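# Tracking drops out on the right gripper: what to check before you blame the marker

We run hand-held grippers in pairs, each with a printed cube on top for tracking. In December the right one began losing its pose partway through recordings. Out of 1264 takes, 133 had a jump in the path big enough to make the arm lunge on replay. One replay at Londora put the fingers into the table.

The usual advice is to print a new cube. Gerd Janssen did that twice. I don't believe it fixed anything, and the logs don't either.

## Before you start

Take the arm out of the loop. Hit the stop, pull the enable key, and do everything below with the grippers in your hands. Do not test a suspect recording on a live arm "at low speed." Ours was at low speed.

## Steps

1. Open a bad take in Studden and find the last good pose. Write down the frame number.
2. Step forward one frame at a time. Is the cube out of view, blurred, or plainly visible with no detection?
3. If it's out of view, you have a handling problem. Go to step 5.
4. If it's plainly visible, check the exposure. The Sperling default is auto, and I would not trust it under tube lights.
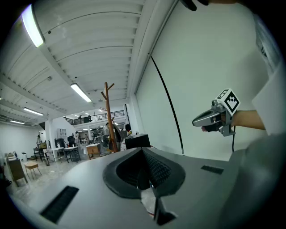

5. Hold both grippers the way you do in a real take and turn the right wrist slowly through its full range. Watch the live pose. Note every angle where it drops, then go back and do it again with the cable pulled to the other side.
6. Wiggle the cable at the connector with the gripper held still. If the pose jumps, swap the cable and repeat step 5.

## What we found

Lock the exposure and most of the short dropouts go away. The long ones stayed until we swapped the cable. Helmut Frerichs at Skeninside thinks the cable was the whole story — maybe, but he only looked at 4 takes.

Whatever you change, record 100 fresh takes before you call it fixed. Also set the replay software to stop on a lost pose. Ours filled the gap with a straight line, and it still ships that way.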